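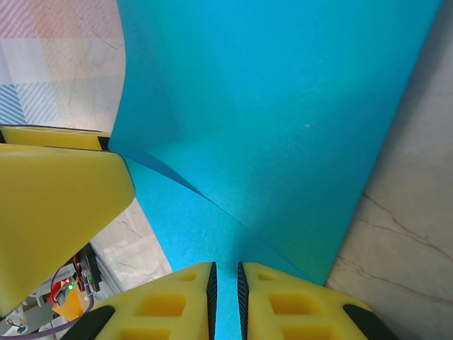 Muvby: a log of folding small cloths

Muvby is my running log of folding cloths. Dusters, napkins, tea towels, felt-like squares, microfibre things for glasses, anything small enough to fold on a worktop without walking round it. I started it as a text file, then it became a spreadsheet, then a friend wanted a copy and I had to explain the columns, and so now it has a README. Sorry in advance for the state of the notes column!

If you've come over from Dindura, that's my older log, the one for bedding and big towels. The two share a layout but please don't merge them. A fitted sheet and a duster have very little to say to each other, and the fold names overlap in ways that will drive you up the wall.

What you get

cloths.csv has one row per cloth. Name, colour as I'd call it, what it's made of if the label was still on, how it feels, whether the edges are hemmed or cut.

folds.csv has one row per fold session, 211 of them at the moment. A session is me taking one cloth from however it was lying to whatever I decided was finished.

notes.txt is everything that wouldn't fit in a column. It's long and it rambles, and some of it is about lunch.

All three are plain text, UTF-8, commas between the fields. I put quotes round anything with a comma inside it, but I did that by hand for the first few months, so check.

How a session goes in

I write down the starting shape first (flat, crumpled, draped, half folded already) and then the fold I was after. After that comes the first crease, which gets its own column, as I think it matters more than anything that comes later. If the first crease runs on the slant when you meant it to run straight, you can spend the rest of the fold chasing it and the corners still won't agree with each other. I call that a wandering crease and it's marked W.

Blues and greens I lump together more than I should. Turquoise, teal, cyan, they move about with the light and with how bunched up the cloth is, so in cloths.csv there's a single value, "bluegreen", and I've stopped arguing with myself about it. Same with grey and beige, they're both "pale".

The finished column is my opinion on the day:

good — edges meet, stays put when I let go
fair — would go in the drawer, wouldn't go on the table
poor — folded in the loosest sense
gave up — self-explanatory

The worktops

The surface column has more in it than you'd expect. Pale stone-look tops are lovely to see a cloth against, especially a strong colour, but a light cloth slides on a smooth top the moment you pull one side. Put a tablecloth underneath and the sliding stops, only now the bottom layer clings and you end up folding both. I've never settled on a favourite.

If you fold at home and want to keep your rows comparable with mine, give the surface a plain name and stick to it. "Marbled", "wood", "cloth", "mat". I had a spell of writing things like "the nice one" and it took me a whole wet weekend in June to sort out what I'd meant.

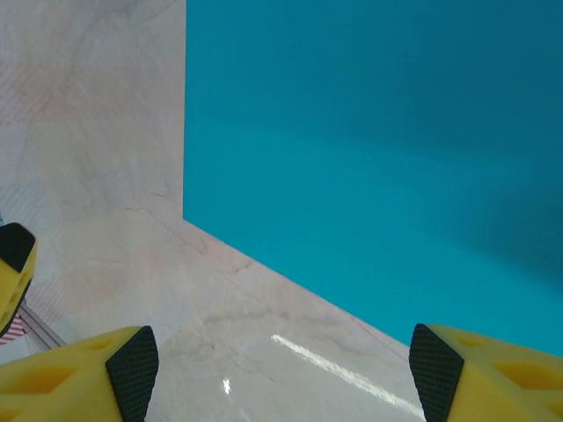 Can I use the log for cloths bigger than a tea towel?
Use Dindura for those. Anything you have to step back from to see both edges belongs there, and the fold names in that log were written with big pieces in mind.

The fold names

I use a short list and I'd be grateful if you did too.

half: edge to edge, once
quarter: half, then half again the other way
thirds: both sides in over the middle, like a letter
corner: one corner to its opposite, so you get a triangle
pinch: picked up from the middle and let hang, then laid down
shop: the one they do at Skyrme, where the napkins come in a flat packet with the hem tucked inside

The shop fold I learned by buying a packet and undoing it very slowly, and I still only manage it on stiff cotton. There are a few rows where I tried it on microfibre, all poor or worse. I've left them in.

Pinch isn't really a fold, I know. I added it when I noticed how many of my sessions began with me grabbing a cloth by whatever bit was nearest and hoping.

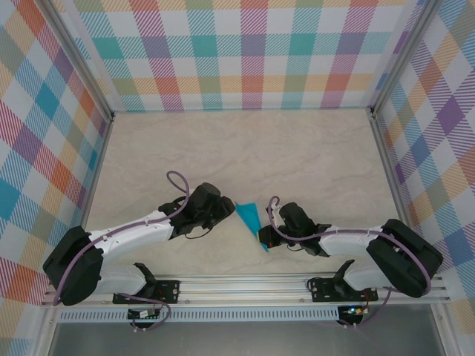
Which brings me to the columns called hold_l and hold_r, the ones I get asked about most. They say where the cloth was held on the left and on the right at the moment of the first crease: corner, edge, middle, or none. With a small piece, two holds close together make the cloth sag between them and you lose sight of the lower edge. Further apart and it pulls flat, but then a soft one stretches and creeps back afterwards. My rows show me changing my mind about this over and over. Older sessions have "edge" for nearly everything, because I hadn't thought to split off corners yet, so treat those with suspicion.

The time column is in seconds. The ceiling is 3600, which I put in after leaving the timer running through a phone call and logging a napkin as an afternoon's work. Anything at that number means I forgot to press stop.

Known problems

There are 2 cloths in cloths.csv with the same name, both "blue felty one". They're different cloths. One has a cut edge and the other is hemmed, and that's how you tell them apart until I rename them.

Washed cloths don't get a new row, though they probably should. A duster is a different creature after a hot wash.

My idea of "good" got stricter over time. If you're sorting by it, sort by session number too and you'll see the drift.

The fold names were in a different order in the old Virnau copy (the one I made when I was living there), so if you've still got that one on a memory stick somewhere, bin it.

Using it

Help yourself. Copy it, cut it about, teach your children to do napkins with it. If you print the fold list for a kitchen wall I'd love to hear how you get on. Corrections are welcome, especially for anything I've called cotton that plainly isn't.

Last tidied August 10, 2021. The linen rows are next, once I've ironed the wretched things.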